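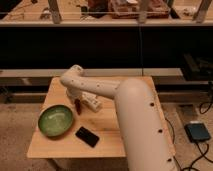

4.2 탁자 형태와 체류 양상

본 절에서는 공용 열람 공간에 놓인 탁자의 형태가 이용자의 착석 위치와 체류 양상에 어떤 차이를 보이는지 살펴본다. 앞 절에서 다룬 조도와 소음은 통제 변수로 두었고, 분석 단위는 개별 이용자가 한 번 자리에 앉아 일어날 때까지의 착석 기록으로 하였다. 조사 대상은 Prornusine 도서관과 Jinditz 문화관의 열람 공간이며, 두 기관 모두 대출증 없이 누구나 들어올 수 있는 구역만 포함하였다. 수집된 착석 기록은 3,702건이고, 이용자 수로는 약 600명에 해당한다. 이용자 수는 익명 처리된 입장 기록에서 추정한 값이므로 착석 기록에 비해 정확도가 낮다.

탁자는 상판의 윤곽에 따라 정사각형, 긴 직사각형, 원형으로 나누었다. 정사각형 목재 상판(그림 2)은 좌석이 네 변에 하나씩 배정된다는 점에서 나머지 두 유형과 구별된다. 긴 직사각형 탁자에서는 같은 변에 여러 사람이 나란히 앉게 되고, 원형 탁자에서는 좌석 사이의 경계가 상판의 윤곽만으로는 정해지지 않는다. 재질에 따른 차이는 이번 분석에서 따로 다루지 않았다. 두 기관이 보유한 탁자의 대부분이 목재여서 비교할 만한 표본을 확보하기 어려웠다.

첫 번째 이용자의 착석 위치는 탁자 형태와 관계없이 벽이나 기둥에 가까운 쪽에 몰렸다. 차이는 두 번째 이용자부터 나타났다. 정사각형 탁자에서는 두 번째 이용자가 먼저 앉은 사람의 맞은편을 택하는 경우가 가장 많았으나, 빈 탁자가 남아 있을 때에는 합석 자체가 드물었다. 긴 직사각형 탁자에서는 맞은편보다 대각선 방향의 끝자리가 선호되었다. 원형 탁자의 경우 뚜렷한 경향이 없었고, 의자가 놓인 상태에 따라 결과가 크게 달라졌다. 폐관 후 의자를 정리하는 방식이 기관마다 다르다는 점도 이 결과에 영향을 주었을 가능성이 있다.

Domański의 미간행 보고서는 이러한 선택을 ‘시선 회피’로 설명한다. 이용자는 거리가 조금 가까워지더라도 시선이 마주치지 않는 자리를 먼저 고른다는 것이다. 긴 직사각형 탁자의 결과는 이 설명과 대체로 일치한다. 그러나 정사각형 탁자에서는 맞은편 선택이 우세하였으므로 시선만으로 설명하기 어렵다. 면담에 응한 이용자들은 옆 변에 앉으면 모서리 부근에서 팔이나 책이 겹치는 것이 불편하다고 답하였다. 한 대학원생은 “마주 보는 건 고개를 숙이면 되지만 책이 닿는 건 계속 신경이 쓰인다”고 말하였다. 이 응답에 따르면 상판이 작을수록 시선보다 작업 영역의 중첩이 더 크게 작용한다고 볼 수 있다.

작업 영역의 중첩은 이용자가 펼쳐 놓는 물건의 종류와도 관련된다. 노트북만 사용하는 이용자는 상판의 가장자리 쪽만 점유하는 반면, 참고서와 공책을 함께 쓰는 이용자는 중앙까지 물건을 넓혀 두는 일이 많았다. 후자의 경우 다른 사람이 합석한 뒤에도 물건의 배치를 바꾸지 않는 사례가 자주 기록되었다. Mahmoudi 열람실 지침에는 개인 물품을 상판 절반 안쪽에 두라는 문구가 있으나, 정사각형 탁자에 여러 사람이 앉을 때의 기준은 명시되어 있지 않다. Prornusine 도서관도 같은 지침을 따르고 있어 현장 직원의 안내가 일정하지 않았다.

체류 시간은 정사각형 탁자를 혼자 쓰는 경우에 가장 길었다. 합석이 이루어지면 먼저 앉은 이용자의 체류 시간이 줄어드는 경향이 있었으나, 이를 합석의 효과로 단정할 수는 없다. 합석은 혼잡한 시간대에 집중되며, 이 시간대에는 식사나 수업 때문에 자리를 뜨는 이용자도 많다. 시간대를 나누어 다시 분석하면 차이가 줄어들었고, 오전에는 거의 사라졌다. 시험 기간이 포함된 주를 제외하여도 방향은 같았다. 7월 자료는 Jinditz 문화관의 냉방 공사로 열람 공간 일부가 폐쇄되어 체류 시간 분석에서 제외하였다.

탁자의 간격도 함께 검토하였다. Witer 배치 방식을 적용한 구역은 탁자를 엇갈리게 놓아 통로가 곧게 이어지지 않는다. 이 구역의 이용자는 안쪽 탁자까지 들어가는 대신 입구 쪽에서 합석하는 경우가 상대적으로 많았다. 통로가 곧은 구역에서는 안쪽부터 자리가 찼다. 다만 엇갈린 배치는 Jinditz 문화관에만 있어 기관의 차이와 배치의 차이를 분리할 수 없다. 해당 구역의 창이 서향이라는 점도 오후 자료를 해석할 때 고려해야 한다.

이상의 분석에서는 동행 여부가 충분히 반영되지 않았다. 착석 기록만으로는 함께 온 이용자와 우연히 합석한 이용자를 구분하기 어려우며, 대화가 관찰된 경우에만 동행으로 분류하였다. 조용히 공부하는 동행은 합석으로 잘못 분류되었을 수 있다. 이 문제는 원형 탁자에서 특히 크고, 4.3절의 모형에서는 동행 여부를 결측으로 처리한 결과를 함께 제시한다.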